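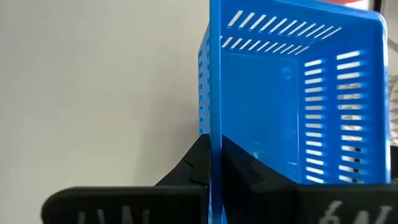
Palach spent most of the spring on one question: can a two-arm robot learn to sort small plastic baskets if it only gets corrections at the moments it goes wrong? The lead researcher on the project talked with us on a Wednesday afternoon, between runs.

"We started with 223 demonstrations," she said. "We threw out five where the operator had let go too early, so the number in the paper is 218."

The method is called Retel. A person drives both arms through a task, the policy trains on that, and then the person watches it run and takes over only when a grasp is going bad. Those short takeovers go back into the training set with extra weight.

Baskets were a deliberate choice. The wall is thin and full of slots, and a finger has to go on each side of it. "If you come in a little off, you land on the rim and push the whole thing away," she said. "A cube forgives you. A basket wall doesn't."
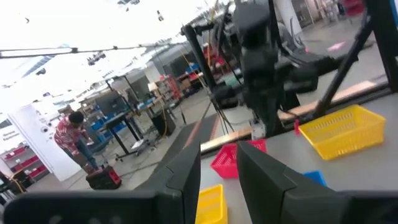 What the wrist view added

The first version used only the overhead camera. It found the right basket nearly every time and then missed the wall. Adding the wrist views helped, but training took 2 days longer, and the group argued over whether that was worth it. She thinks it was.

"From above you can't tell which side of the wall the finger is on - from the wrist you can."
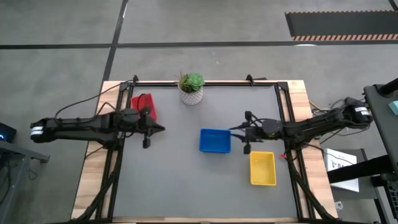 Photo: Palach

Each test was 20 trials with the baskets moved between them. A plant or some other item was sometimes left on the mat to see if the arms would steer clear of it.

The weak spot is two baskets sitting close together. The policy, she said, will sometimes try to pinch both walls at once. Shakya, the partner lab, is repeating the tests on its own table with softer finger pads, and she expects those results in June.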